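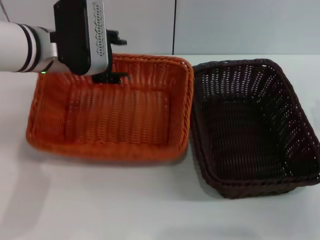 Penstead bread fair, quick notes before I forget it all

3 min read

Got there late. Train sat outside Penstead for ages, no announcement, then everyone piled off at once and the line for the gate went back past the bike racks. By the time I had a wristband the first oven talk was half over. Stood at the back, heard maybe two thirds of it. Rye starter, keep it stiffer than you think, feed it at night. Wrote that down on my hand.

The fair has moved since last year. Used to be in the old market hall, now it's the sheds behind the Sikar mill, which is better for parking and worse for everything else. Concrete floor, echo like a swimming pool. Over 800 people through by lunch according to the woman on the gate and I believe her. Bring earplugs if you're bothered by noise. Bring cash too, card readers kept dropping out all morning.

Mill tour was the best part. You go up in small groups, very steep stairs, hold the rail. They still run one pair of stones, the rest is rollers. Got to put a hand in the flour as it came down the chute and it was warm, almost like skin. Guide was good but fast. He said the stones get dressed twice a year, once in July when it's quiet, and that it takes 3 days if nothing goes wrong. Someone asked what goes wrong. Long answer. Missed most of it, machinery started up.

Then food. Uibo had the corner stall, the dark loaves with caraway, gone by noon so I only got the end of one. Really good with just butter. Gistovia were doing flatbreads to order, $3 each, pepper paste and some soft white cheese. Had two. Would of had another but the line.

Arsen Onyshchenko's shaping class was full, 48 places and a waiting list, but they let people watch from the side. Glad I stayed. He hardly talks. Flour, fold, turn, wait. He did a braid so quick the whole row asked him to do it again and he did it again just as quick. What I got from it: I use far too much flour on the bench and I pull where I should be pushing. Tried it at home last night. Still lumpy, but it held together in the oven.

Things I didnt get to: the kids' pretzel table, the oven building demo, the secondhand tins. Tins looked picked over anyway.

Toilets fine. Coffee bad, walk up to the station kiosk for a decent one. Seating is a real problem, a few hay bales and a wall, I ate standing up both times.

Bought a bag of the stoneground, a scraper, and a linen cloth I didn't need. Flour bag split on the train home, so check the bottom seam before you leave the shop.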